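19th September

Sat up for the whole overnight cartoon block again, so please forgive the handwriting. Anusum came back with a new episode after all those reruns since July, and I wanted our trend counts running from the opening titles. Gakex (our tally script, for anyone new to this notebook) picked up 302 posts in the first half hour and 145 in the second, which is a lovely start for a show that sat idle so long.
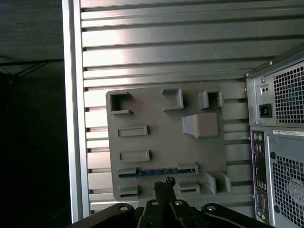
Gray plate on the ribbed aluminum panel.

Pater aired straight after and never got near the national list, poor thing. I do think it was the tag. Fans were split between 3 spellings, and Gakex only follows the official one, so I've added the other two and will rerun the night from the saved posts on Pollock.

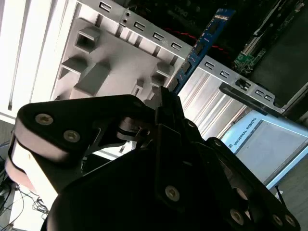
A note left under last week's entry asks whether reruns should go in the same table at all, seeing that a premiere will always swamp them and make the quiet weeks look worse than they were. Fair point! I've started a second table for reruns and will move the older rows over as I get to them.

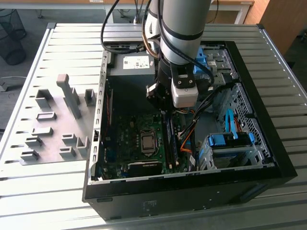 Do reposts count toward the total?
Only original posts count, and anything over 1,000 gets a hand check for spam before it goes in the rundown.

Still to do: East Coast and West Coast airings need separate columns.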